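The Quiet Mathematics of Quilt Batting

Loft, shrinkage and stitch spacing decide how a quilt ages, and most of those decisions are made at the shop counter in less than a minute.

Apr 11, 2024

Quilters will spend a month choosing prints for a top and then buy whatever batting is on the nearest roll. The layer in the middle gets little attention for an understandable reason: once the binding is on, it can't be seen. It does, however, control the weight of the finished piece, how it hangs over the side of a bed, how much it puckers in the wash and how long the stitching holds.

Batting is sold by fiber, by loft and by the way the fibers are held together. The three are related, and the label rarely gives all of them in the same place.

Fiber first. Cotton batting is thin, dense and heavy for its thickness. It grips the fabric on both sides, so the layers shift less during quilting, and it holds a crease. Polyester is lighter and springs back after folding. It doesn't shrink to any useful degree, which makes it the usual choice for quilts that have to stay square, such as wall pieces with straight borders. Wool is warm for its weight and recovers well from folding, but it costs more and needs gentler washing. Blends sit in between. An 80/20 cotton and polyester blend behaves mostly like cotton, with a little less weight and a little less shrinkage.

Loft is the thickness of the batting when nothing is pressing on it. Low loft shows piecing clearly and feeds easily through a domestic machine. High loft shows the quilting itself, because the unstitched areas rise between the lines. A dense overall pattern flattens high loft batting almost completely, and the maker has then paid for thickness that the stitching has removed. If the design calls for lines an inch apart, buy low loft.

The third property is the bond. Loose fibers have to be kept together somehow, and there are two common methods. Needle-punched batting is run through a bed of barbed needles that tangle the fibers. Bonded batting is treated with a resin or is heated so that a low-melt fiber sticks to its neighbors. Some needle-punched cotton also has a scrim, a thin layer of nonwoven material that works as a backing. Scrim adds strength and allows the quilting lines to sit farther apart. It also makes hand quilting harder, since the needle has to pass through it on every stitch.

Scrim has a right side and a wrong side. Needle punching leaves small dimples where the needles entered and small pills where they came out. Place the dimples up, toward the quilt top. The machine needle then travels in the same direction as the punching needles did. Reverse it, and fibers are more likely to be pushed out through the fabric, a fault known as bearding. On a dark backing, bearding looks like lint that can't be brushed off.
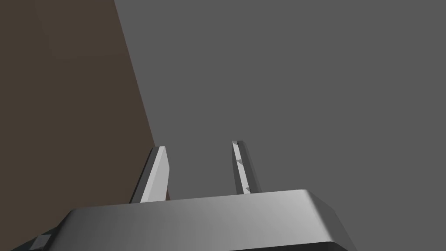

Flevodholm wrote to us after our April column on backings to say that the advice on dimples is overstated, and that on a tightly woven cotton the direction makes no difference that survives the first wash. The letter has a point. Thread count in the backing matters more than batting direction, and a sheet-weight cotton will hold back fibers that a loose flannel would let through. Direction remains a free precaution, and we would keep taking it.

Stitch spacing is where most failures begin. Every batting has a maximum distance between lines of quilting, and the package should state it. For an unbonded cotton without scrim it may be as little as 4 inches. With scrim or resin it can be considerably more. The figure is the widest gap at which the manufacturer expects the fibers to stay in place through washing. Beyond it, the batting migrates, collects in lumps along the stitching and leaves empty areas where only two layers of cloth remain.

The distance is measured across the largest unquilted area in any direction. This catches people who quilt blocks individually. Stitching in the ditch around a 12 inch block leaves an opening of 12 inches, and along the diagonal it is wider still. A single cross through the center of the block brings the spacing down to something many battings will accept. Memory quilts made from shirts need particular care here. The blocks are large, the printed fronts tempt the maker to leave them unstitched, and the knit fabric gives less support than woven cotton. Fusible interfacing on the back of each knit panel stabilizes the panel. It does nothing for the batting underneath.

Shrinkage is the next figure to look for. Cotton batting commonly draws in by a few percent in the first wash. Quilting cotton shrinks as well, though not always by the same amount. When the batting shrinks more than the top, the top has surplus fabric, and the surplus appears as puckers along each line of stitching. Some makers want this, as it gives a new quilt the look of an old one. Those who don't have two options: choose a batting that shrinks very little, or pre-soak it.

Pre-soaking has to be done without agitation. Fill a tub with warm water, lower the batting in folded, press it under until it is wet through, and leave it for 20 minutes. Drain the tub and press the water out by hand. Do not wring. Spin it in a machine only if the machine can spin with no wash cycle before it, then dry it flat or on low heat. Read the label before starting, because some bonded products shouldn't be soaked at all.

Swatch testing removes most of the guesswork. Cut two squares of top fabric and two of backing, with a square of batting for each pair. Quilt both at the spacing planned for the full piece. Measure them, wash and dry one, and measure it again. Lay them side by side. The difference in size is the shrinkage for that particular combination, and the difference in surface is what the finished quilt will look like after laundering. Write the results on the swatch with a permanent pen. 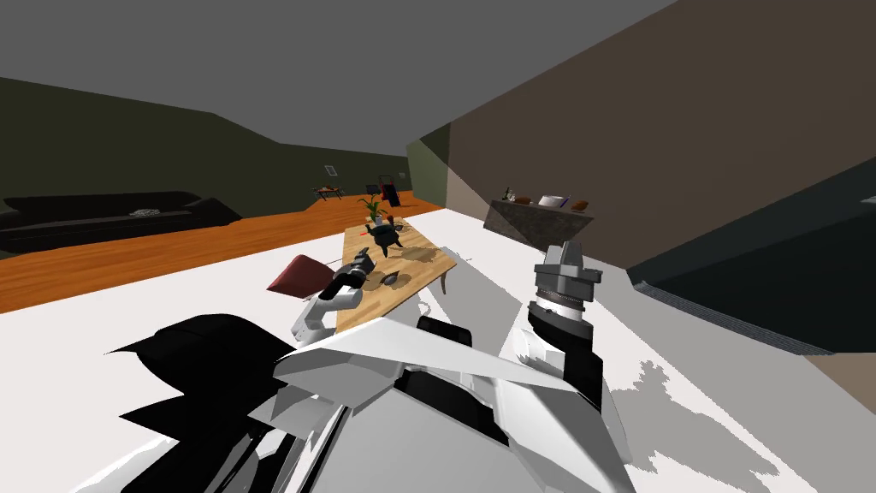 The same swatch will show whether the thread tension suits the loft. A setting that works on low loft cotton often pulls the bobbin thread to the top on wool. Lengthen the stitch slightly for thicker batting, as the fabric has farther to travel over and under each stitch. Change the needle as well. A size 90 needle handles cotton with scrim better than an 80, and skipped stitches are usually a sign of a dull point or a size too small.

Buying by the roll makes sense only above a certain volume. The Benavides guild keeps one roll of 80/20 for charity quilts and has its members cut from it as needed. Sovden, a longarm service, stocks cotton and wool by the roll and buys everything else in packages. A roll has no fold lines, and fold lines can be stubborn in packaged cotton. To relax them, open the package the day before basting and spread the batting over a bed, or tumble it on low with a damp washcloth for a few minutes.

Offcuts can be joined. Butt the straight edges together without overlap and sew them with a wide zigzag, or use a fusible joining tape. An overlapped seam produces a ridge that can be felt through the top and that will wear first. Join only pieces of the same product, with the same side up. Two cottons that look identical on the table may shrink at different rates, and the seam will show after washing.

Storage is simple. Keep batting dry, out of the sun and away from bare wood, which can stain cotton over time. Roll it where space allows. Stinedano, whose long-term quilt survey logged more than 3,000 pieces, recommends writing the fiber content and maximum spacing on a strip of muslin and pinning it to every leftover. Unlabeled batting can be used for pot holders if it is known to be pure cotton. Polyester can melt against a hot pan, so anything doubtful should go into pet beds.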